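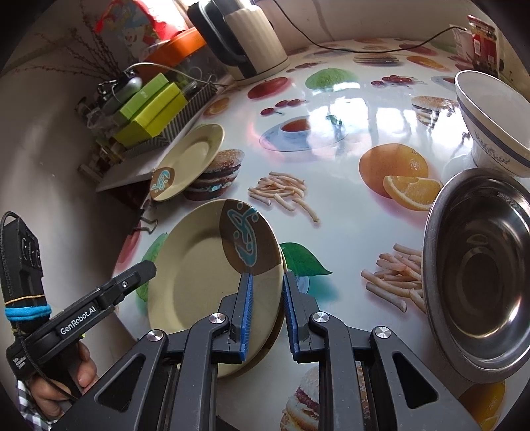 Kanokwan Hemmin once told me that a restaurant starts lying to you before the food comes out, and I've been quoting her to students ever since. She meant pricing, and so does this chapter.

Chapter 7
What Does a Lunch Cost?

Say you open a noodle place called Kotora. Rent is $2000 a month, whether you feed a crowd or sit there alone with the radio on. That's a fixed cost. Noodles, broth and napkins go up with every customer - those are variable costs. 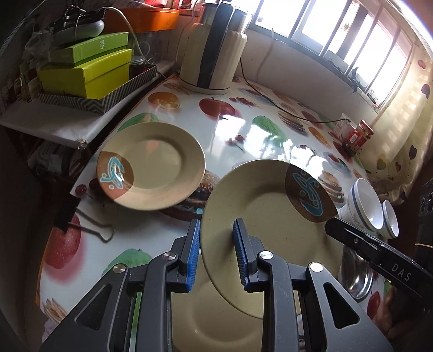 Figure 7.1 Cream plates with a brown and blue logo.

Now, dishes are a funny one! You buy them once, then they chip. My first boss at Berrada lost 20 bowls one March and blamed the weather.
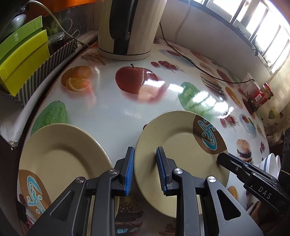
So where do you put breakage in the books? Most owners I know treat it as a variable cost, and I'll do the same until we get to depreciation.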